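Search this site Go
Grilik Handbook of Household Robotics
Print this entry | E-mail this entry
Reading time: 2 minutes

Soft-goods handling practice

Soft-goods handling practice is the set of habits and written rules people follow when they teach robots to deal with clothes, bedding and towels using hand-held grippers. I keep this entry up for the handbook, and I've done a fair bit of the work myself, so expect some opinions mixed in!

Background

Most of the rules I know go back to a house guide called the Calton Notes, which started as 14 short points and has grown to 89 (I still think the first version was easier to live with). Etis put out its own sheet later on, much stricter about lighting and much looser about what counts as a finished fold. The two disagree in places, and most teams I've met borrow a little from each.

Common rules

Open the fingers fully before you come down on the cloth. Pinch a fold or an edge where you can find one, and take as little fabric as will hold. Knits need a slower lift than sheets – they stretch, and then they spring back in a heap. If you're working with two grippers, keep the idle one still and well clear of the other.

Calton wants every session started from a different pile. Etis allows repeats, up to 29 of the same garment, and I side with Calton on that one. A robot that has only met tidy stacks gets very confused by a real bedroom.

Leave the room the way people live in it, too. Rumpled sheets are fine, patterned pillows are fine, and a bright window is allowed under Calton so long as the item being handled stays easy to see. 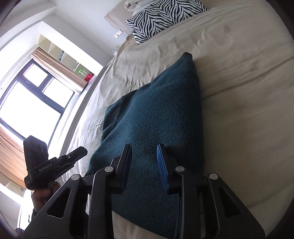
Fingers open over a teal knit on an unmade bed, second gripper held at left.

Review and disputes

Craddock, a small review shop, read through 161 sessions in August and threw out more for rushed grips than for anything else. I had a few in that batch, and yes, it stung. Their checkers also asked for a pause before each pinch, a rule Calton has taken up and Etis hasn't. I like the pause, though it does make a long basket of laundry feel a lot longer.

See also: Two-handed folding; Gripper pad care; Room consent forms

Entry last revised December 27, 2022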